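Castillo Home Help
Ask a neighbor > Home > Cleaning and care

Small whiteboard on a cloth-covered table: ghost marks, sliding around, and does the cloth need to go?

kundwood_kitchen
Posted May 20, 2026
Viewed 3417 times

Hi all, long-time reader, first time I've asked anything here. We have one of those small whiteboards with the silver aluminum frame that lives flat on a table and not on a wall. We use it for games mostly. You draw a circle, you put a block on it or next to it, somebody has to move the block in without smudging the line, that kind of thing. It's silly but it gets used nearly every day.

Two problems. First one is the marker. When I wipe off a circle that's been there a few days I get a faint gray ring left behind, and then the next circle goes on top of it and people argue over which line is the real one. I've been using a dry paper towel and sometimes a bit of water. Water does nothing.

Second one is the table. I keep a white cloth over it to save the top (it's an old table and I like it, that's the whole story). The board slides on the cloth, or the cloth slides on the table, I honestly can't tell which one is moving. By the end of a game everything has turned sideways. The cloth also picks up little dark specks that I think are dried marker crumbs, and they don't shake out.

So – do I need a different cleaner, a different cloth, or should I give up on the cloth? I'd rather not glue anything to the board. Photo of the table is with this post. 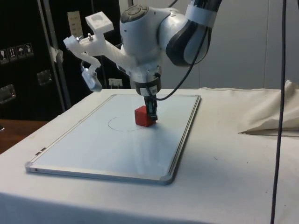
Whiteboards and table linens

Forgot to say, the board is pretty shiny and I'd like to keep it that way, so nothing gritty please. And the red cube is painted, I think, so if a cleaner is going to take the color off I'd want to know that too. The crumpled off-white fabric on the right is what I grab when I need to wipe something in a hurry. Maybe that's part of my problem?

Answers, oldest first

wunel_wipes
Member, 4 helpful votes

Okay, I've been through this exact thing with a fridge board so let me save you some time. The gray ring is old dry-erase ink that has been sitting too long. Fresh marker is still kind of loose on the surface and a dry wipe takes it. After a few days it grabs on, and plain water won't touch it.

Cheapest thing to try first: draw over the ghost ring with a fresh dry-erase marker, right on top, nice and heavy, and wipe it while it's still fresh. It sounds backwards but the new ink softens the old ink and they both come up together. You might have to go over it 2 or 3 times. I did my whole board this way one evening in December and it looked so much better that I went hunting for other things to draw on.

If that leaves a haze, put some rubbing alcohol on a soft cloth (on the cloth, please don't pour it on the board where it can run under the frame) and go over it gently. Open a window, keep it away from the stove, and try a corner first because boards are coated differently and some of them go dull. Then a damp cloth, then a dry one. I'd move the cube well out of the way before you start. Alcohol can lift paint and I wouldn't want to find out on something you like.

About the wiping fabric, yes, I'd look at that. If it has marker in it already you're just putting the marker back. I keep one rag for the board and nothing else, and it gets washed on its own. Fold it flat when you use it too, a bunched-up rag misses bits and leaves streaks.

For the circle itself, you could stop wiping it off at all if it's always the same size. Thin vinyl tape, the kind they sell for whiteboard grids, will bend around a curve if you go slowly. Then nobody can argue about it. It peels off later, although I'd try a short piece first and leave it overnight.

Irnen Attic
Member

just get rid of the cloth. problem solved. a table is for using

tablecloth_tess
Regular, 3 helpful votes

I don't agree with getting rid of it! An aluminum frame will mark a tabletop if you spin it around enough, especially at the corners, and if you like the table then keep it covered. What you're missing is a layer in between.

Buy a roll of that rubbery open-weave shelf liner, the non-adhesive kind, and cut a piece a little smaller than the board so it doesn't show. That goes between the board and the cloth. Then cut a second, bigger piece for between the cloth and the table. You need both. If you only do the top one, the board holds on to the cloth beautifully and the two of them go for a ride together – ask me how I know. One warning, some of the rubbery liners can stick to or discolor an old finish if they're left for months, so if yours is varnished I'd use a felt table pad on the bottom layer and save the rubber for the top.

While you've got everything off, iron the cloth. A crease under a frame makes the board rock a little, and anything that rocks will creep. Also check how far the cloth hangs down in front. If people lean on that edge or catch it with a knee, it pulls, and no liner is going to beat a knee. I pin mine underneath with tablecloth clips.

For the specks, don't rub them and don't wet them first. Take the cloth outside, shake it hard, then go over it with a sticky lint roller. What's left is ink that has gone into the fibers. Dab from the back with rubbing alcohol, with a paper towel underneath to catch it, and move the paper towel along as it picks up color. Wash it after that and let it air dry, don't put it in the dryer until you're sure the marks are gone. I got most of them out of mine. There's one by the hem that is staying forever, I think.

kundwood_kitchen
Original poster

Thank you! Drew over the ring like wunel_wipes said and the newest ghost came right off. The old ones are lighter but still there, so it's alcohol this weekend. Shelf liner is on the shopping list and I'm going to look for a felt pad for underneath. The cloth stays, sorry Irnen Attic. Does anyone know if the vinyl tape comes in black? The one I found is only blue.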